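Workshop > Notebook > December

Started the humidity log again at 6:40. The Pratex sensor in the crawl space reads high after a cold night, so I let it settle before writing anything down. Battery at 2172 mV, still above the 2000 cutoff.

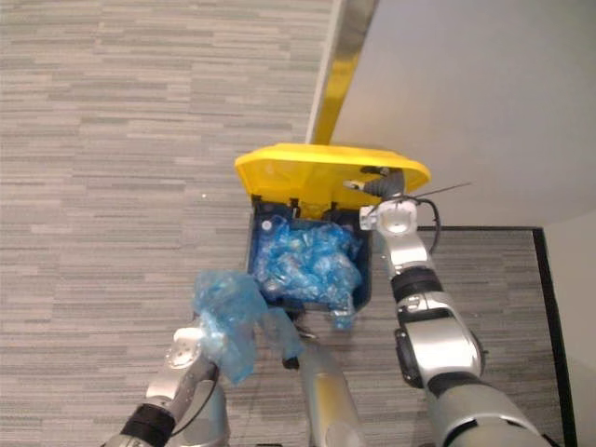
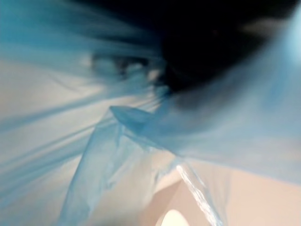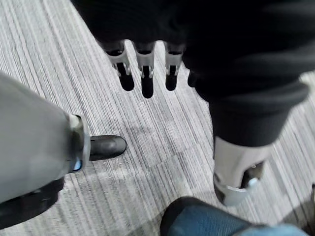
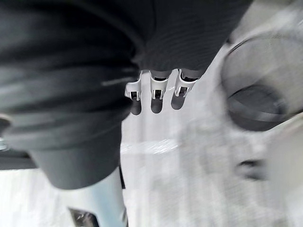 The second sensor, the Treltico, has drifted from the first since the vent was cleared. I swapped their positions and the offset followed the unit, so the fault is in the sensor. Resealed the vent collar with Poduval tape, 310 mm of it, overlapped at the bottom. For the long test I need a closed volume with a salt cup inside. A bin with a hinged lid like the yellow one would do, minus the blue plastic, if the hinge side can be taped. Will try it with the Bratow tub first. Next reading at 9 p.m.

Last updated: December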